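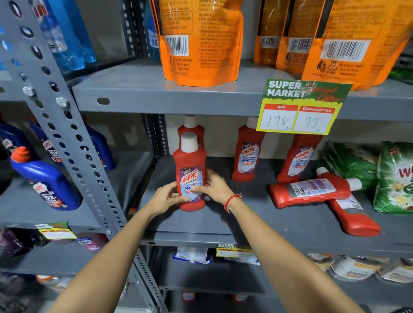 Eduard Kratochvíl and the Stulorbridge depot

2020-02-13

Eduard Kratochvíl, who founded the wholesale distributor Plodico, has died. The trade press gave him two paragraphs, mostly on the sale to Gratum. I worked in his stock office for 13 years and would put the weight elsewhere.

He started with one rented unit at Stulorbridge and 40 trade accounts, all of them corner shops. Larger distributors set a minimum order by value. Kratochvíl set his by van space, so a shop could order a single case provided the van was passing its door. Keir Strachan drew up the routes by hand and revised them each July. By the time of the sale the ledger held 1021 accounts.

Margins were thin and he knew them line by line. Credit terms were the same for every customer, including his brother-in-law. He disliked forecasts and kept none in his office. The one large mistake was the Pongsiri contract, which tied up a third of the depot for a single importer and took two years to unwind. He wrote the account of it himself and had it filed where new buyers would read it. Zdeňka Danko still has a copy.
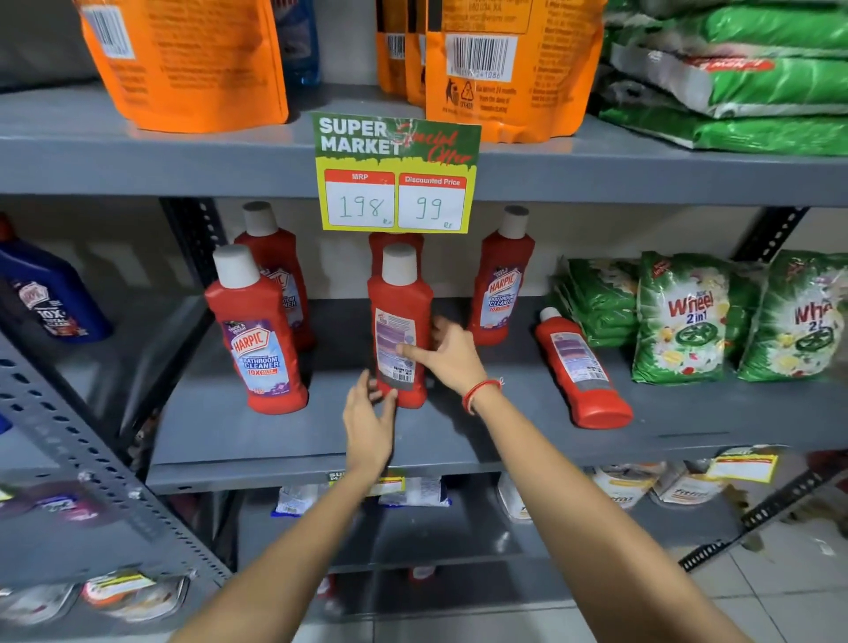 Why did he sell to Gratum?

The lease on the depot was ending and neither of his children wanted the business. Gratum agreed in writing to keep the small accounts for five years, and he took its offer over a higher one that made no such promise.

Esi Ametepe is collecting letters from former staff for the family. Mine went in this morning.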